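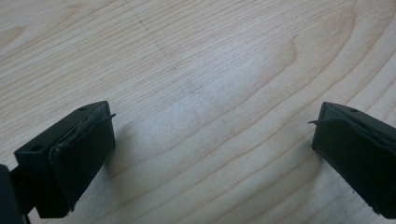
Oltum Finger and Pad Sets for Hand-Held Grippers
Sold by Trukmont

Replacement fingers and pads for the Siregar hand-held gripper. Sets are sold singly or under a yearly supply plan. All parts are black and ship ready to mount.

Pad set, one left and one right: $69
Finger set with pads, one left and one right: price on request
Supply plan, pads only: 5 pad sets over 12 months, one invoice

What is in the pad set

One left pad, one right pad, two adhesive sheets cut to shape, and a card with the fitting steps. Pads are rubber. Left and right pads are cut differently and are marked on the back before the adhesive goes on. They do not swap sides.

The finger set includes everything in the pad set, with the pads already bonded, plus the mounting screws. You do not need new adhesive sheets for a first installation. You will need them when you replace the pads later, and they come with each pad set.

What it fits

Both sets fit the Siregar hand-held gripper and the wrist-mounted version sold for bench arms. They do not fit the older Siregar with the one-piece jaw. If your fingers come off with two screws each, you have the current model. If the whole jaw comes off together, you have the older one, and we no longer stock parts for it.

Customers who collect demonstrations with the hand-held tool and then run the arm with the same fingers should order the same set for both. Changing to a different pad on one side only will change how the jaw closes on thin objects, and the arm will be working with a grip your recordings never had.

Planning how many to buy

Pads are a consumable and should go in the running budget with gloves, tape and batteries. Fingers last much longer. Most buyers replace pads several times before they replace a finger.

Inspect pads every 1000 grasps or at the end of each working week, whichever comes first. Wear depends on what you pick up and on how often the tips touch the table. Soft goods such as towels and clothing are easy on the face of the pad, but people press down into the surface to get under a fold, and that catches the edges. Boxes and tools with corners wear the face.

For a single hand-held tool in daily use, start with 4 pad sets and adjust after the first quarter. For two or more tools, order per tool and keep the stock together. A tool used a few hours a month can start with one spare set.

Budget for labor as well. A pad change takes one person less than half an hour at the bench, but the adhesive should be left overnight before use. If you have one tool and it is booked every day, either change pads in the late afternoon or keep a second pair of fingers with pads already on. The second pair costs more up front and removes the overnight wait.

Shipping and lead time should be in the plan too. Pad sets normally ship from stock. Finger sets are made in batches, and the next batch closes in February. Orders placed after it closes go into the following one.

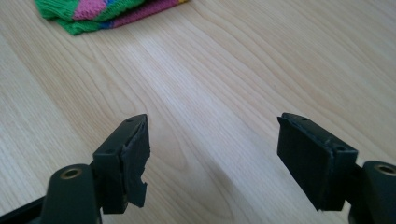 Replacement is charged per set, so a worn left pad means buying the right one as well. We get asked about this a lot. The two sides seldom wear evenly, and a left pad can have a ragged notch torn out near its bottom end while the right one still covers a large, nearly rectangular area with only the upper-left corner peeling and curling. Change both anyway. A new pad facing a worn one leaves the contact off center, and the old pad will need changing soon after. If you want to keep the better pad for practice or training use, label it and store it flat.

When to replace

Replace the pair if any of these apply:

A piece is missing from the rubber, at the edge or on the face.
A corner has lifted and will not stay down under finger pressure.
The face is creased or uneven enough to feel with a thumbnail.
The finger plate shows through anywhere.

Light scuffing on a flat pad is normal and does not need action. A small lifted corner can be trimmed with a sharp blade as a short-term fix. Do not glue it back with instant adhesive. It hardens at the edge and the rubber next to it tears.

Fitting

Remove the fingers from the tool. Peel the old pad from the top corner down and clean the plate with isopropyl alcohol. Let it dry. Apply the adhesive sheet to the pad first, then set the pad on the plate from the bottom edge and roll it upward. Press for a full minute and leave overnight.

When you refit the fingers, start the screws by hand. The threaded inserts are set into plastic and can be pulled out of line by a screw driven in at an angle. If an insert turns with the screw, stop and contact us. A finger with a loose insert needs replacing.

Supply plan

The plan covers one tool for 12 months. You receive two pad sets at the start and the rest as you call for them. Unused sets at the end of the term are yours to keep. The plan does not include fingers, but plan customers go first when a finger batch is short.

Purchasing departments that need a quote with a fixed validity period should say so in the first message. We can also split the invoice between two cost centers. We cannot hold stock without a purchase order.

Returns

Unopened pad sets can be returned within the period printed on the packing slip. Opened sets can be returned only if a part is wrong or damaged. Finger sets can be returned if they have not been mounted. Please photograph a damaged part before you send it, and include both fingers even if only one is affected.

Related items

Bresorum bench stand, holds one Siregar hand-held gripper upright between sessions, with the fingers clear of the table
Oltum adhesive sheets, pack of spares
Siregar screw kit, finger mounting

Contact

Quotes and supply plans: Riet Vandenberghe
Fit and technical questions: Milovan Krasniqi
Returns: Wulan Hartono

Have the tool's serial number ready. It is on the inside of the handle, under the battery door.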